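Fitano kitchen arm: your questions

I've had the Fitano on my counter since early September and my inbox has filled up nicely, so I've put the usual ones in one place.

Does it come ready to go?
Nearly! The arm and gripper arrive in one box from Lerora, and the clamp is in a second (mine turned up 3 days later, grr). Setting up took me an evening with plenty of tea.

How much is it?
£2,559 for the full kit, or you can hire one through Magesa for £200 a month. I'd hire first.

Can it handle soft food?
Bread, yes, and I was quite nervous about that one. You set the grip in the app, and I keep mine low for anything squashy. One slice at a time, onto a plain plate, is a good first job.
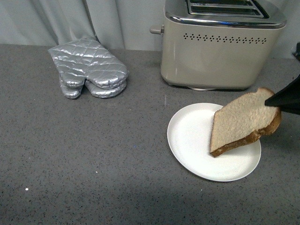
Todmont wrote in to say that the low grip setting is fine for a fresh white loaf but hopeless for crumpets, and that the medium one leaves dents in both. I haven't tried crumpets yet, but I'd go up a notch at a time and see!

Is it noisy?
A soft whirr. I can still hear the radio over it.

Do I have to write any code?
No, you pick from 111 ready-made jobs and tweak them. A few are a bit daft (napkin folding, anyone?) but the plate and cup ones are lovely.

What if it drops something?
It stops and waits for you to press the green button in the app.

Last updated September 14, 2025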